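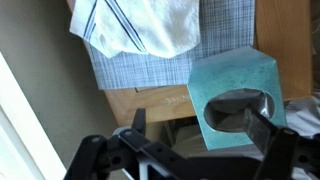 Text by Henrike Aldaz

At eight in the morning the gripper is cold and a little stiff, and the first work in the Seyoum workshop in Stomudcombe is to move it without any load. Open, close, open, close, 16 times, and the technician listens. I was told to listen also. I heard a small motor and nothing more. She heard that the left finger was arriving late.

The machine is a single arm with a two-finger gripper, built from black plates with pivots between them, and a small camera near the wrist. It learns to handle the things that people keep at home. On the list for my visit were a spoon, a folded shirt and a tissue box in a mottled teal color, with an oval opening on top and a thin film inside it. A tissue box is a harder object than the shirt. The finger must enter the opening at an angle, and the film shines, so the camera does not always judge well where the edge is.

A finger that enters a box in this way is also a finger that can push sideways against it. This is the load that wears the pivots. When the gripper closes straight on a spoon, the force goes along the plates as the designers at Kadinix wanted. When one flat finger leans on cardboard, the pin at its base takes a small twist each time. After 862 cycles with boxes, the workshop measured play in the right finger that it had not found after a whole month of spoons.

The repair is not difficult but it asks for patience. The arm is parked low and the power is switched off. The screws come out in a fixed order and go into a tray with numbered holes, because two of them look the same and are not the same length. Each pin is wiped with a dry cloth and rolled on a piece of glass. If it rolls unevenly, it goes in the bin. New pins come from a shop in Notunham, in bags of 250, and the technician complained to me that in every bag there are several with a rough end. She checks these with her fingernail. I tried it, and after a few pins I could feel it too.

Then there is the question of grease. The Kadinix manual asks for a thin film on every joint. In the workshop they use less than that, and on the fingers none, for the reason that grease catches lint, and this robot spends its days near napkins, towels and paper. I asked if Kadinix agrees with this. "They have not visited us in December," she said. In December, with the heating on, the lint is at its worst.

After assembly comes the setting of the zero. The fingers are closed on a steel gauge, the software reads the position, and the number is written by hand in a notebook with a green cover. The entry for that morning was 368. The day before it was some steps higher, and she looked at the two lines for quite a long time before she closed the book.

The first attempt after a repair is always made at a slow speed, with her hand on the stop button – she does not sit down for this one. The box goes on the wood, the arm comes over it, and the flat finger tips toward the opening. She watches the pivot and hardly looks at the box.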